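Clustach Manipulation Software
Progress report to Gremano, second funding period
Friday, August 30, 2019
Prepared by Kevin Paucar, reviewed by Ruth Ticona

Where we are

The short version for those with a meeting in five minutes: the planner is in better shape than we promised, perception is in worse shape than we hoped, and the logging tool, which was never in the proposal, is the thing everyone on the team now uses daily. We have spent what we said we would spend, though not always on what we said.

You asked in January for fewer adjectives and more numbers. Both requests were fair. The numbers follow, including the ones we would have liked to round up.

Motion planning

The old planner treated the arm as if it lived in a large empty field. In a bathroom this is an optimistic view. It would find a lovely smooth path for the hand and then discover, at execution time, that the elbow had plans of its own. Ruth rewrote the collision checking over the spring so that the whole arm is tested along the path, elbow and shoulder shells included, before anything moves.

We ran 627 planned motions through the new checker in the bathroom setup. The planner returned a path for all but 19 of them. Those 19 were nearly all the same complaint: the hand starts low, beside the vanity cabinet, and has to come up and over the lip of the basin without the elbow swinging into something on the way. The solver runs out of time and gives up. We have raised the time limit, which helped a little and felt like cheating.

A better fix is on the way. Kevin has a branch that seeds the search with a handful of known good lifting motions, so it no longer starts from nothing every time. It is not merged. It has been "nearly merged" for three weeks, a state we are learning to recognize as a phase of matter.

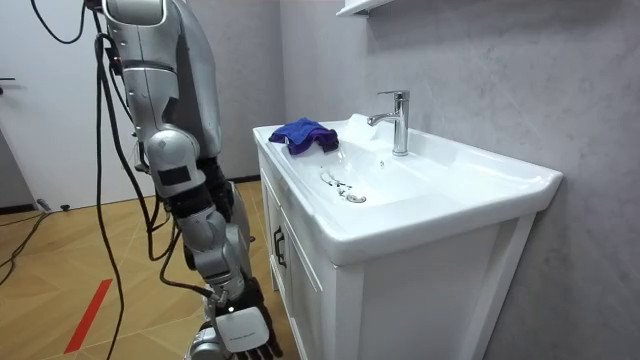

The other open item in planning is cables. Our collision model knows about the arm, the walls, the basin and the cabinet. It knows nothing at all about cables, which do not hold still long enough to be modeled as boxes. For now we limit the wrist to a narrower range than the hardware allows and keep the arm out of a few postures we have come to distrust. This is crude, and it works well enough that the proper solution keeps sliding down the list. We would like to be upfront that it may slide into the next period.

Perception

The proposal said we would detect faucets, handles and cloths in a bathroom setting by the end of this period. Handles are done. Cloths are mostly done, as long as the cloth is polite enough to contrast with what it is lying on.

Faucets are the problem. A chrome faucet is a small curved mirror that shows the depth sensor a picture of everything except the faucet. The Alcaraz depth filter, which we licensed with high hopes, smooths the holes over by guessing, and its guesses are confident. In one memorable run it reported that the spout was inside the wall. We have since switched to finding the faucet in the color image and fitting a simple lever shape to it, ignoring depth on the metal altogether. Early results are good. We are not giving you a percentage yet, having been burned by our own early percentages before.

White ceramic on white ceramic remains hard, and we have no clever idea about it.

Tooling

The log viewer started as a script Ruth wrote so she could stop scrolling through text files. It now lines up joint positions, planner decisions and camera images on one timeline, and you can drag back to the moment where things went wrong. Finding the cause of a failed motion used to take most of a morning. It now takes a coffee, sometimes a large one.

The Skanholm group has asked for a copy. We would like to say yes and need your agreement, as the license terms in the grant letter are unclear on side projects that turn out useful.

Budget and time

Of the 200 robot hours set aside for this period, we used all of them. We are asking for 80 more in the next, mainly for faucet trials and for the lifting motions described earlier. Staff costs are on plan. The Alcaraz license will not be renewed.

Next period

Merge the seeded search. Get a faucet result we are willing to put in a table. Decide what to do about cables, or decide formally to do nothing, which would at least be a decision. Kevin will send the detailed schedule separately once Ruth has removed the jokes from it.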